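4.2 Floor coverings and footstep noise

Carpet turned out to be the most rewarding material in the whole survey! We had expected modest gains over vinyl, but in the converted warehouse at Grarndale the drop in footstep noise was plain to the ear before we had opened the recordings. Light, speckled carpet is common in rooms of this type, including those used for parcel work (Figure 3).

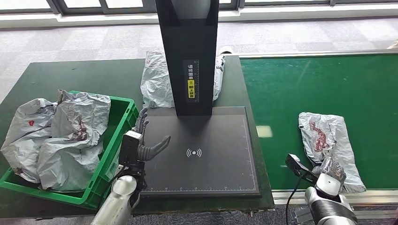

Figure 3. Package scanning station and conveyor belt in a carpeted room.

The second site, Warnus, was harder to read. Its carpet is older and glued straight to the slab, and the low notes of a heavy walker still carried into the next room. We repeated the walks in May with softer shoes – a small change, and a lovely one to hear – and the difference between the two sites nearly vanished. Footwear deserves far more attention than it gets in this field. We would love to see the same walks tried on cork, which neither building has, and on carpet laid over a loose underlay.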